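Checkerboard paving is my favorite thing to put under people's feet, and I will talk anyone into it. Two colors of square paver, one simple rule (never the same color side by side), and even a plain stretch of ground gets some rhythm! My notes below are for a home patio or a path, but I borrow nearly every idea from big public plazas, where you can see the pattern run a long way and judge what works.
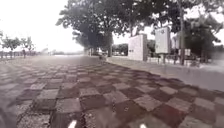
**Outdoor Projects › Paving & Patios**

## Choose your two colors

Dark reddish-brown with pale gray is hard to beat. The contrast carries from a distance, and rough, speckled faces are forgiving of leaves and grit. Lay a few samples of each color on the ground and look at them at noon and again at 6 p.m. If the two blur together in low light, go darker on the dark one.

## Straight or diagonal?

Walk your space first. Squares look completely different depending on where you come in, and a grid that's square to the house can still run diagonally from your back gate. Mark the spot where people will stand most (the kitchen door, for most of us) and plan the view from there.

## What you'll need

- Square pavers in two colors, equal numbers plus a few spares
- Compacted gravel base and bedding sand
- String line, stakes, rubber mallet, long level
- Edge restraint or a poured concrete strip
- Jointing sand or mortar, depending on your base

My own patio, the one I call the Mason job after the street, took 70 pavers of each color. I bought 7 spares and used every one of them on cuts.

## Lay it out

1. Dig, fill and compact the base, with a gentle slope away from the house.
2. Stretch two strings at a true right angle. Check it with a 3-4-5 triangle, then check it again!
3. Screed the sand flat.
4. Start at the corner where the strings cross. Dark, pale, dark, pale, all along the first row.
5. Start the second row with the opposite color. Stand up and look after each row, because one swapped paver will throw off everything after it.
6. Keep the joints thin and even. Tap, don't pound.
7. Fill the joints last, once the whole field is down.

## Give it an edge

A plain gray concrete walk along one side makes the checks look twice as crisp. I like a slightly raised edge between the two, which also helps hold the pavers in place. Pour or set it before you cut your border pieces so you have something solid to measure from.

## Work around a tree

A boxy planter is a great way to interrupt the grid. Plan its pad at the same time as the paving, and let the pad show a little around the foot so there's a calm, pale border before the checks start up again.

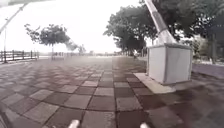
*Square concrete planter on a pale pad, with checkerboard paving around it.*

For a planter at home, leave the bottom open to the soil if you're growing a real tree, and keep the pavers back from the trunk. Dry-fit the cut pieces around the pad before you bed any of them. It's slow, and I love this part.

Sweep the finished paving well, top up the joints after the first good rain, and send me your layouts!

— Mervin Arsenault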